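# »Der Greifer meldete geschlossen, und er war es nicht«

*Interview zur Störung am Faltplatz, Stand 2021-01-28*

Im August kam es am zweiarmigen Faltplatz der Firma Molel zu einer Störung, die zunächst als Bedienfehler verbucht wurde. Ein Greifer schloss während eines Faltvorgangs nicht vollständig, die Steuerung führte die Bewegung dennoch fort, und der Arm fuhr mit leeren Fingern in Richtung der Tischkante. Personen kamen nicht zu Schaden. Quyên Khổng, bei Molel für die Anlagensicherheit verantwortlich, hat den Vorgang untersucht und sich den Fragen der Redaktion gestellt.

Die Untersuchung begann nach ihren Angaben mit den Protokolldaten. »Wir hatten 1.749 aufgezeichnete Greifvorgänge aus dem betreffenden Zeitraum. Bei 49 davon stimmte die gemeldete Fingerstellung nicht mit der nachgemessenen überein«, erklärt Khổng. Die Abweichung sei im laufenden Betrieb nicht aufgefallen, weil die Steuerung ausschließlich den Sollwert zurückgegeben habe. Einen unabhängigen Abgleich der Fingerstellung habe die damalige Software nicht vorgesehen.

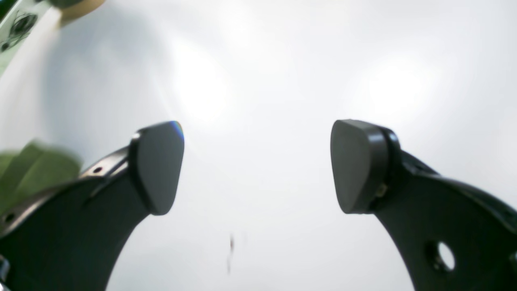 *Greifer in geöffneter Stellung, Blick vom Handgelenk auf die beiden Fingerkuppen.*

Als Ursache benennt der Abschlussbericht eine gelockerte Klemmung im Antrieb eines Fingers. Die Verbindung rutschte unter Last durch, ohne dass der Motor einen Fehler auslöste. Auf die Frage, weshalb dies bei der Abnahme unbemerkt blieb, antwortet Khổng zurückhaltend: »Die Abnahme umfasste 1.000 Zyklen ohne Last. Wir haben die Prüfung später mit Stoff wiederholt. Der Schlupf trat erstmals im Zyklus 1.006 auf. Daraus lässt sich kein allgemeiner Grenzwert ableiten, wohl aber, dass unser Prüfumfang zu knapp bemessen war.«

Kritisch äußert sie sich auch zum Umgang mit der ersten Meldung. Trí Bùi, der am betreffenden Tag die Anlage bediente, hatte den Halt ausgelöst und eine Notiz hinterlegt. Diese blieb mehrere Schichten lang unbearbeitet. »Herr Bùi hat richtig gehandelt. Der Fehler lag im Meldeweg — und damit bei uns.«

Gearbeitet wird am Faltplatz weiterhin mit einfachen Textilien, überwiegend mit kurzärmeligen T-Shirts, die flach auf dem Tisch ausgebreitet werden. Khổng hält das für sachgerecht. Dünner Stoff stelle an die Fingerstellung hohe Anforderungen, und ein unvollständiger Griff zeige sich dort früher als bei festen Gegenständen.

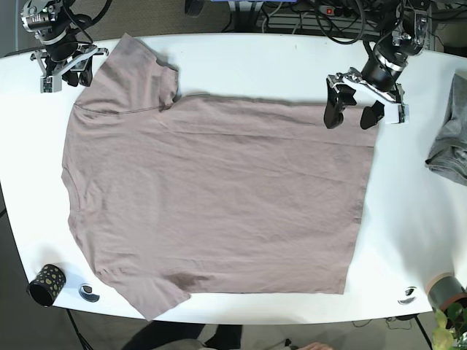 **Faltplatz bei Molel**
Ausgebreitetes T-Shirt unter zwei Roboterarmen

Zu den getroffenen Maßnahmen gehört eine zweite Messung der Fingerstellung, die vom Antrieb unabhängig ist. Weichen beide Werte voneinander ab, hält der Arm an und gibt die Bewegung erst nach einer Quittierung wieder frei. Das Messmodul stammt von Prulteck. Die Klemmungen werden nun mit festgelegtem Drehmoment angezogen und bei jeder Wartung geprüft.

Geändert wurde ferner die Vorgabe zum Aufenthalt am Tisch. »Solange die Antriebe freigegeben sind, greift niemand in den Bereich zwischen den Armen, auch nicht, um ein Kleidungsstück glattzuziehen«, so Khổng. Die Regel habe zuvor schon bestanden, sei jedoch nur mündlich weitergegeben worden.

Offen ist, ob die baugleichen Greifer am Standort Pedon denselben Mangel aufweisen. Eine Überprüfung ist beauftragt, ein Ergebnis lag bei Redaktionsschluss nicht vor.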